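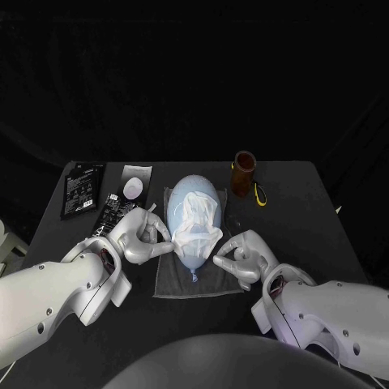
Tasura 30 Mat Cutter: a review after one exhibition season

I paint in watercolor and gouache, mostly on half sheets, and for many years I paid a frame shop to cut my mats. The work was always good, but every time I changed my mind about a proportion I had to drive there again. In May I bought the Tasura 30, a board-mounted mat cutter for home use, and I have now used it for all the pictures in my summer show at the Stilcombe gallery.

The cutter comes in a flat carton. Inside are the base board, a hinged guide rail, a squaring arm, two cutting heads (one for straight cuts and one for the bevel), a packet of blades and a small hex key. The whole machine weighs 11 pounds, so I can carry it from the closet to my dining table without help. The number 30 in the name is the longest cut in inches. If you work on full sheets with wide borders, you should look at a longer model before you read further.

Assembly

I needed one evening. The instructions are drawings only, and one of them is wrong: it shows the squaring arm with the scale facing down. I followed the drawing, then I undid it. The two screws which hold the arm must be tightened a little at a time, first one and then the other, and after that you should test the angle with a good square. Mine was off by a small amount when it arrived. On a small mat you would never notice, but on a long side the window would be crooked.

The straight cut

The straight head is the weaker one. It sizes ordinary four-ply mat board without trouble if you make two light passes. With eight-ply board I found it hard to keep the blade upright, and the edge had a slight wave. I went back to my heavy utility knife and a steel ruler for this, and I think many buyers will do the same.

The bevel cut

For the bevel I have mostly praise. The head runs smoothly along the rail, the pressure is easy to keep even, and the start and stop lines are printed clearly in white. My first windows had overcuts in the corners, those thin lines which run past the opening. I learned to begin the cut a hair later than the line says and to stop exactly on it. After one afternoon of practice on leftover board, my corners were clean enough for the gallery.

Blade depth is the thing to watch. The blade should pass through the mat and just scratch the slip sheet under it. If it goes deeper it begins to bend, and then the bevel comes out hooked near the corner. The head has a small screw for the depth but no scale, so I marked my own position on it with a dot of nail polish.

I change the blade more often than I expected. Dark board with a black core seems to dull it faster than white. The spare blades in the Furnival brand fit as well as the original ones, and they cost less.
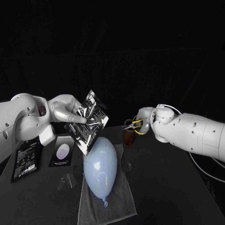
Hsiu-ying Hung, writing to me after my first notes on this cutter, disagreed about the blades: "I tried the cheaper ones and I had a rough bevel on every cotton board. On paper board they were fine. Please tell your readers to test on the same board that they will use for the show." I did this test later with a cotton rag board, and I must say she has a point. The bevel had small fibers standing up on one side. I could remove them with very fine sandpaper, but with the original blade I did not need to.

How the mats look on the wall

At Stilcombe the light comes from a track on the ceiling and falls rather steeply. Under this light the bevel is easily seen, because the upper edge of the window throws a thin shadow and the lower edge shines. Every mistake is visible there. Two of my early mats, which had looked perfect on my table, had to be cut again when I saw them hanging.

A good result of owning the cutter was that I became braver with proportions. With the frame shop I always asked for equal borders on the sides and a little more at the bottom. At home I cut several trial windows from cheap board and leaned them over the painting for a few days. For a narrow harbor view I finally chose very wide side borders, and it is the picture that visitors stop at. I would not have paid somebody to find this out.

What I do not like

The rubber feet are too hard and the board slides on a polished table. I put a piece of shelf liner under it.

The rail does not lift high enough. To place a large board under it you have to push from the end, and it is easy to dent a corner.

The measuring stops hold well, but their knobs are tiny. My fingers are not so strong, and after a long session they hurt.

The bag is sold separately, which I find stingy at this price.

Compared with others

I also tried the Gukbridge wall cutter at a friend's framing studio. It is a different class of machine, vertical, with a clamp along the full height, and it costs $2,790. It cuts eight-ply board like butter. For a person who frames for customers every day this money makes sense. For a painter with one or two shows in a year, the Tasura does the same four-ply window, only slower and with more attention from you.
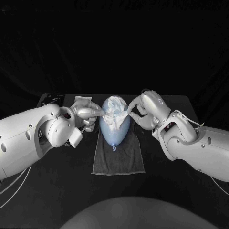 Can it cut an oval or a round window?

The Tasura 30 only makes straight lines, so for ovals you need a separate oval cutter or a frame shop. I still order my ovals.

Two windows in one mat are possible, and I have done this for a pair of small studies. You must draw all lines on the back before the first cut, and use a pencil with a hard point. Double mats are possible also. Fasten the two boards together with tape after you cut the outer window, put the piece that fell out back in its place, and cut the inner window with new settings on the stops.

My rating is four out of five for bevel cuts and two out of five for sizing heavy board. I will keep the machine, and I have already ordered another packet of the original blades for the winter pictures, which will be on cotton board.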